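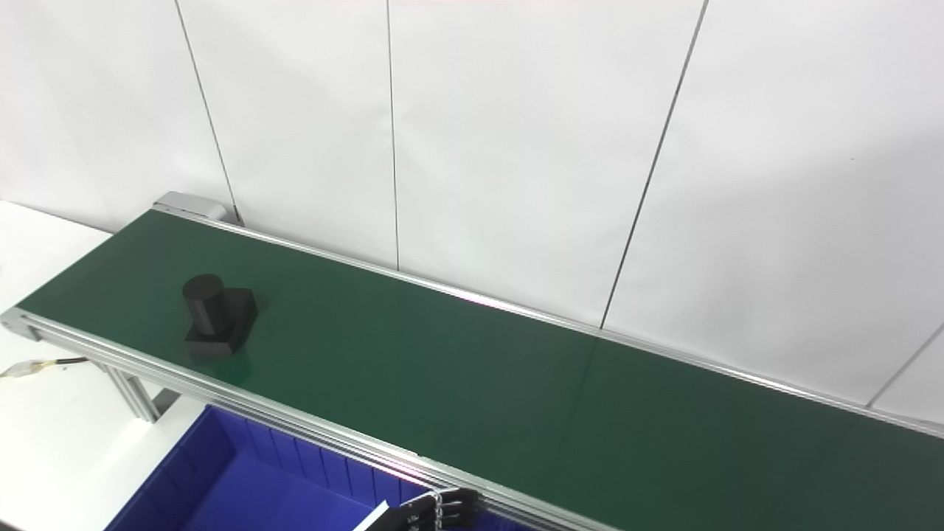
The green-belted conveyor at the Welstead training room.

Zuweira Quartey has overseen the packing course at Welstead since February. The conveyor, she said, was chosen for its plain layout. "Trainees should learn to set an item down squarely before they learn to do it quickly," she explained.

The course admits up to 17 trainees at a time and runs for two weeks. Quartey described the aluminum side rails as a useful guide for the eye. "People line things up with the rail without being told," she said.

Asked about the white panel walls, she credited her predecessor, Gunhild Sveinbjörnsson, who wanted few distractions. Applications from Plodham and Brarnunthorpe are now being accepted at the Welstead office.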